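Learning to find the chair

The students' robotics club at Dornico College meets in a former sewing room on the second floor, above the gym. The long cutting tables are still there, and so are the power points that drop from the ceiling on coiled cords. The club took the room over in February and has not moved much since, apart from the ironing boards.

There are 29 students on the list this year, from Years 9 to 12. They work in small groups, and each group picks a household job to teach an arm. One is sorting cutlery. Another is hanging tea towels on a rail, which has gone badly for most of the term. The largest group chose furniture: getting a robot to come up to a chair, work out where the backrest is, and put a hand on it without shoving the whole thing into the wall.

The arm belongs to the school. It is a second-hand Mekport unit on a trolley base, bought for $660 from a packaging firm that was closing a line. The students rebuilt the wrist joint over the summer break and fitted a small camera beside the gripper. Everything the furniture group does starts with what that camera records.

They had expected the arm to be the difficult part. Most of the work so far has been looking at pictures and marking where the chair stops and the room begins. A plastic chair has hard edges and one colour, and the software the club uses, a free package called Lekota, handled those within a fortnight. Upholstery is slower going. A padded back has rounded shoulders and no corners to fix on, and corduroy adds ribs from top to bottom, every one with a darker groove beside it. The program kept treating the grooves as edges and cutting the chair into strips. 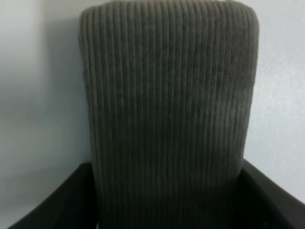

Marking up

The marking is done by hand, in pairs. One student draws the outline and the other checks it, then they swap. The group has 413 stills marked so far and keeps the tally on a whiteboard by the door.

Shadow is what they argue over. With the light coming from the right, a grey backrest throws a soft grey shadow onto a pale wall to its left, and the program will happily include it as part of the chair. The same goes for black frame pieces low down, where the fabric gets so dark that the join is hard to pick even for a person. The rule the group settled on is to mark the padding and the frame as separate things and leave the shadow out altogether. Stills marked before the rule came in had to be done again, which took most of an afternoon and two packets of biscuits.

Students who joined to drive the arm don't always enjoy this. A few moved across to the cutlery group in the first month. Those who stayed have become quick at it, and one of the Year 10s wrote a short script that flags any outline with a straight left side, a good sign that somebody has traced a shadow.

Off to Camia

In the last weeks of term the club will take two of its projects to Camia, a regional schools meet where teams run their robots in a room they haven't seen before. The organisers supply the furniture. Teams get a short practice period in the morning and three scored attempts after lunch, and a touch that moves the chair more than a hand's width scores nothing.

The furniture group has gone once already, with last year's members and a different arm. It touched a stool. It also touched a curtain, and the judges did not count that.

This year's plan is to slow the arm down over the final stretch and take a fresh still before contact, so that it isn't relying on a picture from the start of the approach. The change costs time, and the older students are still debating whether it costs too much. The cutlery group, which is also going, has no such worry but can't yet tell a dessert spoon from a soup spoon.

New members can join at the start of any term. No coding is needed, though you should expect to spend your first few sessions drawing outlines.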